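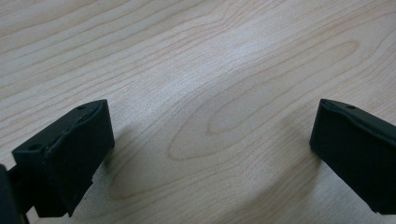

The fingers open over the bench. Small round holes sit in the upper faces of both.

The shift at Sindero starts with a pair of black fingers. Before the first tray comes out, whoever is on the bench opens the gripper all the way, looks at both sides, closes it, and opens it again. It takes a couple of minutes, and on most mornings that is the whole inspection.

Sindero repairs and repacks small household parts – valve caps, hinge pins, the knobs from kitchen timers. The sorting is done by a cell the staff call Iris, put together from a secondhand arm and a gripper designed in the shop. The arm has needed very little. The fingers are another matter.

They are printed in black plastic, in pairs, from a file that is now on version 13. Early versions were thin and flexed under load, so a knob would roll out of the grip halfway to the bin. The current ones are thick and boxy. They are heavier than anyone wanted, but they hold their shape, and the shop has stopped trying to slim them down.

A pair is retired after some 2720 cycles or when it fails the morning check, whichever comes first. The count is kept by the controller, a Mokar unit bought used along with the arm. It shows a plain number on a small screen and does nothing when the limit is reached. Somebody has to read it and write it in the logbook.

Changing fingers is a short job. The air is shut off and the line bled. The old pair comes off with a hex key, the mounting faces are wiped down, and the new pair goes on finger-tight. Then the gripper is closed by hand on a steel gauge block and the screws are snugged up a little at a time, left and right in turn. Tightening one side completely before the other leaves the fingers slightly crooked, and small pins will tilt.

The edges come off the printer rough. For a while the shop sanded them, until a season's worth of logbook entries showed no difference in dropped parts. Now only the inside faces get attention, with a flat file and a few light strokes. A nick on an outside corner is noted and left alone. A nick on a gripping face means a new pair.

The zero position is checked last. The gripper opens to 59 millimeters, measured with calipers, and if the reading is off by more than 2 the offset is corrected in the controller. In humid weather this happens more often – the shop has never worked out exactly why.

Version 14 exists as a file. It came out of a visit to Khúc, a repair shop with a similar cell, where the fingers carry a replaceable rubber face held by a single screw. A test pair is due on the printer in December, once the valve cap order is out the door.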